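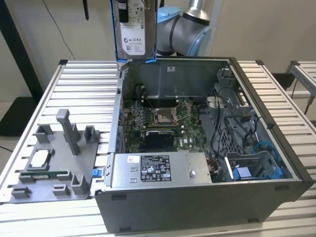 Inskip Computer Refurbishing Club
Minutes of the January meeting

Present: Pauline Heywood (chair), Hubert Olszewski, Evie Whiteley, Beryl Tunstall (minutes)
Apologies: Ryan Bramwell

Meeting opened at 7:10 pm.

1. Last minutes
Approved. Beryl had spelled Edholm two different ways, now fixed.

2. Numbers
Pauline read out the total for last year: 181 computers out the door! That is our best year yet and there was a happy noise around the table. The Edholm branch library has asked for 4 more towers for its homework room, and everyone said yes before she had finished reading the letter.

3. Dell towers
Hubert reported on the Dell towers. He loves these cases (so does Evie) and talked us through why: blue clips on the slot covers, a drive that sits in its own blue-edged carrier, and plenty of room to get your hands in once the side panel is off. Memory and processors go in after the board has been looked over. Evie would like the graphics card taken out of any machine meant for the library, to keep the noise down. Agreed.
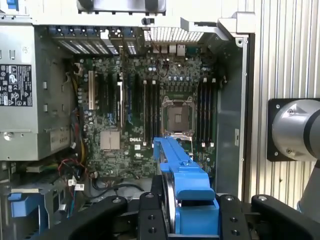
Hubert asked that we all keep fingers and tools well away from open CPU sockets. Bent pins cost us 2 good boards last fall and he would hate to lose another. Power supply labels are to be read and written on the job card before anything is unplugged. Evie has drawn up a lovely new job card with a big box for this, and copies are in the Oton drawer.

4. Hard drives
Every drive gets wiped and tested before it goes into a machine for somebody else, no exceptions. Ryan sent a note offering to run the long test overnight at his place. Accepted with thanks.

5. Money
Zernov Hardware has offered us a shelf unit. We have about $3000 in the account, so Pauline suggested spending a little of it on cables and thermal paste. Beryl to get prices.

6. Any other business
Evie wants to hold an open evening where people can take a computer apart and put it back together. Great idea, everybody keen. Hubert will bring the good screwdrivers.

Closed 8:25 pm. Beryl to book the room for next time.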